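My fall wardrobe clear-out, and a coat I should not have bought

So it's October 2021 and I have finally done the thing I've been promising to do on this blog for ages, which was pull every single item out of my closet and be a grown-up about it. Some of you (hi Pallavi Yadav, I see your comments) have been asking for this post since spring. You're getting it now, and it's long, so get a coffee.

A bit of background if you're new. I worked retail for years, mostly on the floor at a department store that no longer exists, and I came out of it with a staff-discount habit and a lot of blazers. I have never worn blazers to work since. I work at my kitchen table in a sweatshirt. But I kept them, all of them, through two moves, because I had this idea that a woman with good blazers was ready for anything.

I had 11 of them. Eleven! Four were black. I tried all the black ones on in a row in front of the hallway mirror and my husband could not tell me which was which, and by the third one neither could I. One has a slightly nicer lining. That one stayed.

The shoulders were what got me on the rest. If you bought tailoring at any point when I did, you know the shoulder I'm talking about, a little too narrow and a little too high, so you look like you're permanently about to ask a question. Fashion has moved on to big boxy shoulders and I've moved on to wanting to lift my arms. They went to the consignment store with a couple of dresses and a skirt I wore to one wedding and hated the whole time. 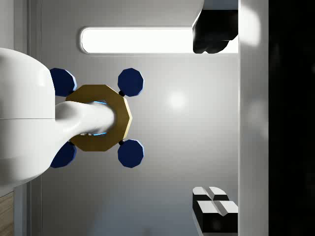
What I kept, and why

Okay, the keepers. I didn't use a system. I tried the one where you turn all the hangers backward and it just annoyed me every time I reached for a shirt.

The gray Hovland cardigan stayed, obviously. I've talked about this cardigan so much that Janelle Lumanlan bought the same one in green and sent me a selfie in it from a parking lot. It pills under the arms and I run the fabric shaver over it a couple of times each winter. Mine has one replaced button that's almost the right color. I'd buy it again tomorrow but they changed the yarn and the new one feels like a bath mat.

The wide navy pants from Wunari stayed too. I was really suspicious of these when they came. On the hanger they look like something you'd wear to paint a boat. On, with a tucked-in tee and a belt, they're the best pants I own, and they have real pockets, the kind where your phone goes all the way in. I had them hemmed by Margit Lindholm over on the corner, who took one look and said I was wrong about the length and should go a full inch longer. I argued, I lost, she was right. Wear them with your actual shoes to the fitting, please. I went in flats and had to go back.

Also staying: five striped tops. I know. I took them all out meaning to cut it down to two and then got attached to each one individually. The one with the boat neck is for dinners, the thick one is for cold mornings, and the other three I have no defense for.

The coat

Right, so. The coat.

I'd been good since March. No clothes apart from socks and one bra. And then Urumix did a sale on their wool coats and I was up late and the camel one was down to $185, and I had it in the cart before I'd even read what it was made of. (Read what it's made of! I tell you this constantly!) It's a wool blend, and the blend part is doing a lot of the work.

It's a beautiful color. The collar sits nicely. But it has no back vent, so when I sit in the car it bunches up behind me like a life jacket, and the belt loops are set about where my ribs are. I wore it to lunch with Elspeth Pollock and she was very kind about it until dessert. Then she asked if it was a robe.

I still haven't decided. The return window is open for a little while longer and the box is sitting by the front door, where I keep walking around it. Ebbe Hägglund left a comment on my last post saying a tailor can move belt loops pretty cheaply, so I might ask Margit before I send it back. She'll have thoughts.

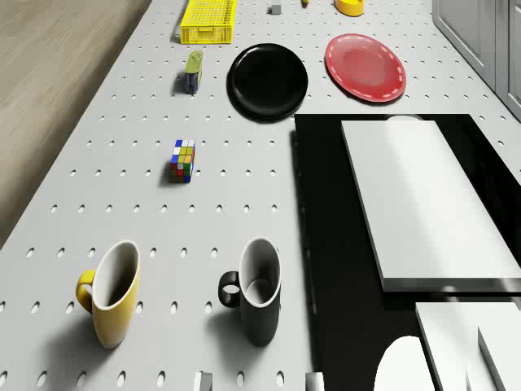 The far end of the tabletop, with the yellow basket.

Odds and ends

A few things people asked me in the comments last time.

Yes, I wash my jeans. Cold, inside out, hung over the shower rail. I'm not putting them in the freezer, I have food in there.

The brown ankle boots everybody liked are Jikbridge and they're old, so I can't link them. I've had them resoled and the guy did a lovely job, but they squeaked for a week on hard floors and I crept around the library like a criminal. Look secondhand. They run half a size big, so thick socks or an insole.

For moths, I use cedar blocks and I sand them a bit when the smell fades. I also wash sweaters before they get packed away, even the ones that seem clean, and I check the cuffs. I lost a very good black turtleneck by skipping that and I'm still mad about it.

Next post is going to be scarves, I think, unless the coat thing gets worse.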